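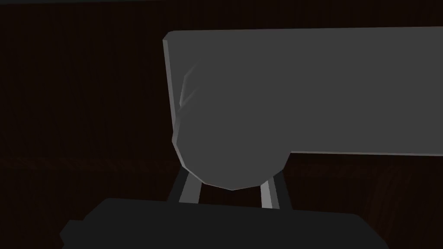
**第一次参加多日徒步团，要不要自己背全部行李？**

大件行李由旅行社的车运到下一站，你白天只背一个小包，里面放水、雨衣和午饭。

---

很多朋友发消息问我，从 Vindbridge 走到 Durkari 的那条旧盐路怎么样，所以我写一串，慢慢发。中文是我的第三个语言，我写的时候查词典，如果有奇怪的句子请告诉我，我会改。

---

先说基本情况。全程 80 公里，走 5 天，住四个晚上。我参加的是 Mathias 旅行社的团，时间是五月。价格是人民币 3,000 元，包括住宿、早饭、行李运输和领队，不包括晚饭和到 Vindbridge 的火车票。

---

每个团有 2 位领队。一位走在最前面，讲路上的历史；另一位走在最后，陪走得慢的人。我大部分时间属于后面那一种。后面的领队讲得少一点，可是你问什么，他都很认真地回答。

---

为什么叫盐路？从前海边的人把盐装在马背上，运到山里去卖，回来的时候带羊毛和蜂蜡。后来有了铁路，马队就没有了，路却留下来。有的地方还是石头铺的，中间比两边低，领队说那是马蹄和雨水一起做的工作。

---

第一天最容易。从 Vindbridge 老桥的南边出发，沿着河走，几乎没有上坡。老桥的旁边有收过路费的小房子，现在是一个很小的博物馆，里面有一本旧账本的复印件，可以翻。上面写哪一天谁带了多少袋盐，字很难认。我在那里站得太久，最后跑着追上大家。

---

第二天开始爬山。早上的雾很重，我们先听见羊的铃声，然后才看见羊。午饭在一个石头棚子里吃，以前赶马的人也在那里过夜。墙上刻着名字和年份，请不要自己再刻新的。

---

晚上住在 Jaltska。这个村子不大，一条主街，一个教堂，一家面包店，面包店六点半开门。如果你想带热的面包上路，要前一天晚上跟旅馆说，他们会帮你订。我没有订，第三天吃的是饼干。

--- 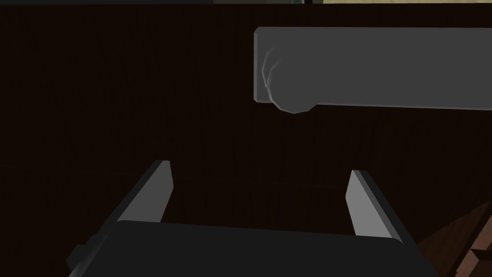
深棕色的木面，右上方一件浅灰色的长形物。

---

接着说第三天，这是最长的一天，也是我最喜欢的一天。上午过一个山口，风很大，帽子要有绳子。过了山口以后路一直往下，经过旧盐仓。盐仓的屋顶没有了，墙还在，墙的下半部分有白色的痕迹。有人用手指摸了，然后尝一下，说没有味道。

---

领队在盐仓讲了很长的故事，关于盐税。我以前学历史的时候，觉得税是非常无聊的题目。可是站在那个地方听，就明白为什么有人愿意晚上走另外一条更危险的小路。那条走私的小路现在也有标志，团不走那里，听说有几段已经塌了。

---

有人问我语言的问题。Mathias 的团讲解主要用英语，每个人发一本小册子，册子有中文版，报名的时候要写明白。中文册子翻译得不错，只有地名的写法跟路牌不一样，所以我建议你在旁边用铅笔写上原来的名字。我就是因为这个，在第一天把两个村子弄错了。

---

鞋子。请穿已经穿过的鞋。我买了新的，出发前只在家附近走了几次，第二天下午脚跟就开始疼。领队有水泡贴，但是不要指望别人的药包。袜子多带一双放在小包里，中午换，脚会感谢你。

---

登山杖我本来不想带，觉得那是老人用的东西。下山的时候我改变了意见。旅行社可以借，要在出发前一天晚上登记，第二天早上再说就来不及了。

---
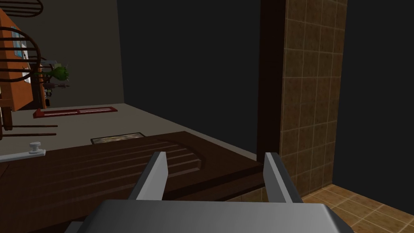 杖的长度也要调，上坡短一点，下坡长一点。我开始的时候上坡下坡都用一个长度，肩膀很酸，以为是背包的问题。后来走在我前面的一位太太停下来，三分钟就帮我调好了。

---

第四天下小雨。路在树林里，石头滑，大家说话都少。中午我们在一个农家的院子里喝汤，汤里有大麦和熏肉，不吃肉的人有另外一锅。吃素的朋友报名时要说，到了那天再提醒一次领队也没有坏处。

---

下午雨停了，我们参观一个铸铁的作坊。以前那里做煮盐的大锅，现在做花园的门和炉子的配件。参观是团费里面的，买东西自己付钱。我买了一个小挂钩，很重，在行李里面把一件衬衫压出了印子。

---

第五天进 Durkari。最后一段是公路，不太漂亮，车也多，请走在左边。可是转过最后一个弯，能看见城门和城门后面的盐市广场，那时候前面的人开始拍手，我也跟着拍手。

---

盐市广场有一个石头做的量盐的盆，就在喷泉旁边。领队说，以前买卖双方吵架，就到这里重新量一次。很多游客把它当成花盆，那天里面真的有一个苹果核。

---

到了以后不要马上坐火车走。Durkari 的城市档案馆有旧盐路的地图，看原件需要预约，复制品挂在楼梯间，随便看。我多住了一晚，第二天上午一个人慢慢看地图，把走过的地方一个一个找出来，石头棚子也在上面，只是名字不同。

---

几个缺点也应该写。第一，第三天的住宿很简单，浴室要排队，热水不太够。第二，晚饭的地方选择少，有时候整个村只有一家。第三，自由时间不多，喜欢停下来画画或者拍照的人可能觉得着急。

---

还有小费的问题。团里没有人收，也没有人提。最后一天有人拿出一个信封，愿意的人放一点进去，我放了。我不知道这里的习惯到底是什么，如果有懂的朋友请在下面告诉我。

---

也有朋友问，可不可以不参加团，自己走。路标是清楚的，白底蓝条，我在路上也遇见一些自己走的人。不过行李要自己联系车，Jaltska 的旅馆在五月很难订到房间。如果你对历史没有特别的兴趣，自己走也很好，可以走得更自由。

---

对我来说，领队讲的东西值得那个价钱。我现在看到超市里的盐，会想起那本账本。家里人已经听烦了，所以我写在这里。

---

补充一个刚才忘记的：小包里请放一点零钱。山口下面有卖蜂蜜的木箱，没有人看着，钱放进铁盒里，拿一瓶走。铁盒不找钱。

---

明天我整理一张带什么东西的清单，发在这一串的下面。想问 Jaltska 旅馆的朋友请直接留言，我看到就回答，可能会慢一点。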